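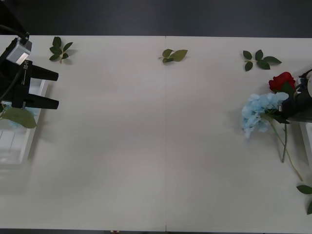
Le chapitre 4 traite de la composition de fleurs artificielles, depuis le tri du matériel jusqu'à la mise en place de la fleur principale. L'élève qui a suivi les chapitres précédents sait déjà couper une tige armée et ouvrir un feuillage livré à plat. Il apprend maintenant à préparer son plan de travail. Les brins de feuillage se posent un par un vers le fond de la table, bien écartés, comme les trois brins verts sur le plateau blanc, de façon que chacun puisse être saisi sans accrocher son voisin. Le devant de la table reste libre pour le travail. Les tiges en attente vont dans un bac ouvert, sur le côté.

Chapitre 4
La rose et son entourage

Objectifs du chapitre
Reconnaître les parties d'une rose artificielle.
Redonner du volume à une fleur comprimée par le transport.
Placer une fleur dominante et lui associer une fleur d'accompagnement.

Vocabulaire : tête, calice, tige armée, foliole, vrille, fleur dominante, fleur d'accompagnement.

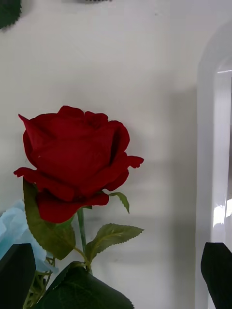

Texte : Bello Ajayi
Exercices et fiches techniques : Eoin Ní Bhriain
Éditions Lockyer, collection Métiers de la fleur

4.1 Observer avant de composer

Une rose artificielle se regarde d'abord de profil. Les pétales du centre sont serrés les uns contre les autres et forment une coupe. Ceux de l'extérieur s'écartent, se recourbent et donnent à la fleur sa largeur. Le profil montre aussi l'attache de la tête sur la tige, qui doit être droite et bien enfoncée. Une tête qui tourne librement sera refixée avec un point de colle avant tout autre travail.

Les feuilles de rosier ont un bord denté, que les fabricants reproduisent avec plus ou moins de soin. Dans la gamme Tikedard, utilisée pour les exercices de ce manuel, les nervures sont imprimées en relief et indiquent l'endroit de la feuille. L'élève vérifie que toutes les feuilles présentent leur endroit vers le haut ou vers l'avant. La référence des tiges rouges est 2468 ; leur longueur peut aller jusqu'à 70 cm selon les lots. 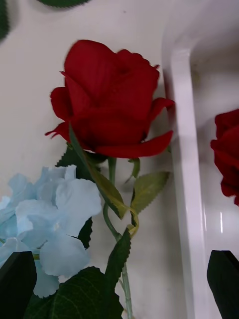
Le feuillage ne se répartit pas de manière symétrique. Une feuille monte d'un côté, une autre descend de l'autre, et les plus sombres se placent de préférence en bas, où elles donnent du poids à l'ensemble. Une vrille peut être enroulée près de la tige à condition de ne pas passer devant la fleur.

4.2 Associer deux couleurs

Le rouge profond attire le regard et supporte mal la concurrence. On lui associe donc une teinte pâle : blanc cassé, vert d'eau ou bleu clair. L'hortensia bleu pâle convient bien, avec ses fleurons larges et arrondis. Il se place plus bas que la rose et légèrement sur le côté. Si les deux têtes sont à la même hauteur, la composition paraît coupée en deux.
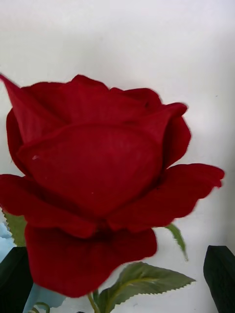
On termine par l'état des pétales. Les tissus à surface veloutée retiennent les poussières et les fibres claires, très visibles sur le rouge. Un pinceau souple et sec suffit pour les enlever. Le mouvement part du cœur et va vers le bord du pétale. Les pétales extérieurs se remettent en forme entre le pouce et l'index, sans tirer sur la base.

Exercice préparatoire
Disposez sur la table une rose, une fleur d'accompagnement claire et trois brins de feuillage. Dessinez la rose de profil, puis notez l'orientation de chaque feuille. Le corrigé se trouve page 143.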